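Stelberg Garment Folding Cell – Care Homes, Serviced Apartments and Small Hotels

Product group: Laundry and linen automation
Supplied and supported by Nurnex

Overview

The Stelberg cell folds personal clothing after the dryer and before delivery to the room. It is built for sites that process residents' or guests' own garments, where sizes and fabrics change from one piece to the next and a flatwork folder is of no use. Two arms work over a padded table. Each carries a parallel-closing gripper with compliant fingertip pads.

The cell accepts trousers, long- and short-sleeved tops, pyjamas, cardigans and hand towels. It does not accept hosiery, bras, neckties or anything with a loose belt. These go to the hand-folding bench.

Folding method

Trousers are the reference garment for set-up, and operators learn the cell on them. The garment is laid flat with the waistband to one side and the legs extended. The programme locates the waistband and both hems, brings one leg over the other, then folds from hem to waist in two passes. Knit and marl fabrics run at reduced finger speed. A turned-back hem has to be opened out before the first fold or it will set a ridge through the stack.

Fold routines are taught with a hand-held gripper that has the same fingers as the cell. Staff carry out the fold themselves, on a table or a bed, and the recorded motion is converted to a routine. No programming is required on site. 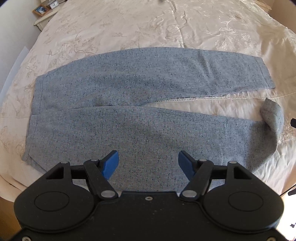
What changes for laundry staff

Folding moves from a standing task to a supervised one. At Villca, a residential care group running the cell at its Bandberg site, the afternoon folding shift has been rewritten as a loading and checking role. Staff sort by resident, load the infeed tray, inspect finished stacks and deal with rejects. Name labels are still read by a person at delivery.

"The wrists and shoulders were our reason for looking at it," says Hanne Kirkegaard, laundry supervisor at Bandberg. "We kept all our people. Two of them now do the mending and labelling that used to pile up, and one has moved to deliveries. The hard part was the roster – the cell is slower than a good folder, so it has to start earlier in the day and keep going through lunch."

Sites should allow for the following before ordering:

Position descriptions for folding staff will need revision.
At least one operator per shift must hold the cell sign-off, a training course of 7 hours.
Hand folding should be kept up on a rotating basis so that the work can continue during a fault.
Manual handling assessments must be redone for the infeed tray, as the lift height differs from a standard bench.

Specifications

Arms: 2
Rated output: 28 garments per hour, mixed load
Fingertip pads: replaceable, tool-free
Routine storage: over 200 taught folds
Guarding: light curtain on the operator side, fixed panels elsewhere
Infeed: manual tray, sorted by resident or room

Limits

Output falls with heavily creased loads. Garments left in the dryer drum after the cycle ends should be shaken out by hand first. Dark fabric on a dark table cover reduces edge detection; order the pale cover if the load is mainly navy or black. The cell does not press, button or zip.

Maintenance

Wipe fingertip pads at the end of each shift with a damp cloth. Do not use solvent. Check the pivot pins in the finger linkages for lint every month and brush clean. Scuffing of the gripper housing is cosmetic and is not covered under warranty.

Enquiries

Site assessments: Neville Bloxham, Nurnex
Operator training and routine teaching: Beverley Ackroyd, Nurnex
Installations are now being booked for September.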